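Workshop tips for a student robot that works outdoors
Reading time: 4 minutes

Our club meets in a workshop at Saengthong, and for the first year our rover never left it. Then we signed up for the Stosell outdoor run, where a student-built machine has to cross a big paved space and get back to its start mark without a hand on it. I love this event! It also broke nearly every habit we had picked up indoors, and these tips are what we now tell each new group before they roll anything out of the door.

Start with the ground. A workshop floor is one color and one surface, and a plaza is neither. You get big slabs, then tile, then a smooth strip, with a seam wherever one meets the next. If your wheels are small, every seam is a bump, and the bumps shake connectors loose. Push each plug home, then tie the cable down about 2 inches from it. Hot glue is fine for a practice day but a pain to peel off later, so we use cloth tape with one end folded over as a tab.

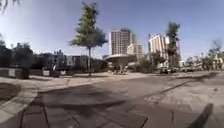

Shadows are the next thing. Ours kept stopping dead at the edge of tree shade, perfectly sure it had met a wall. We spent two evenings blaming the wheels before a first-year student suggested laying a black trash bag on the workshop floor and driving at it. It stopped dead there too! So keep a trash bag and an old bedsheet in the kit. Lay them down in odd shapes, move them between runs, and tune until the rover rolls over both as if they weren't there. Crumple the bag a little, too – ragged edges are much harder for it than straight ones.

If your program has one fixed brightness number in it, take it out and let the software measure the ground when it starts up. Ours was set to 461, which was lovely in December under the tube lights and useless outside. Park the rover on plain paving for that first reading, well clear of any shade.

Labels save more time than any clever code. We put a strip of masking tape on every battery and write the charge date on it in marker. Full ones go in the blue lunch box, used ones in the red. The bin method costs nothing and even the sleepiest member can follow it on a Saturday morning. Bring one more battery than you think you need, and keep the lunch boxes out of the sun.

Strong sun and pale stone are a rotten pair, and you'll meet them both if you test early or late. A camera pointed toward the sun loses the far side of the space, and the paving shines back up at it as well. A small hood helps with the first part. Cut one from a black yogurt lid or a bit of craft foam, long enough to shade the lens and short enough that it stays out of view. Wipe the lens with a clean eyeglass cloth before each run, never a shirt. A smear you can't even see indoors turns into a big white smudge when the light hits it. 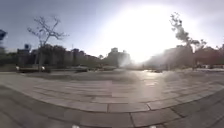 Plan your test runs in all directions. Our team used to drive away from the start mark, cheer, carry the rover back and do it again, so we had hours of practice in one direction and none in the other. Now each session has 4 runs, one toward each side of the space, and the return leg counts. Write down the time of day beside each run. When something goes wrong at ten and works at noon, that note is worth more than the code log.

Two students walk with the rover every time, one holding the stop button and one watching for people. The walker with the button doesn't look at the laptop at all. We learned to say "stopping" out loud as we press it, and it has become a habit in the workshop too.

For dust, a soft makeup brush beats canned air. Brush from the top down, wheels last, and turn the rover over on a folded towel so the screws don't scratch the bench. Grit loves to hide behind the wheel hubs. While it's upside down, check every screw on the underside with your fingers. The ones nearest the motors back out first on ours.

Last one for now: name your saved files after the place and the light, as in "plaza low sun". Our old folder held 666 clips called "test", and finding the good ones took most of a meeting. The team next door, building a rover they call Mirix, has copied the idea and added ground type. We're copying that right back for our own machine, Stiseo, as soon as the new wheels are on.

Last updated: Wed 24 February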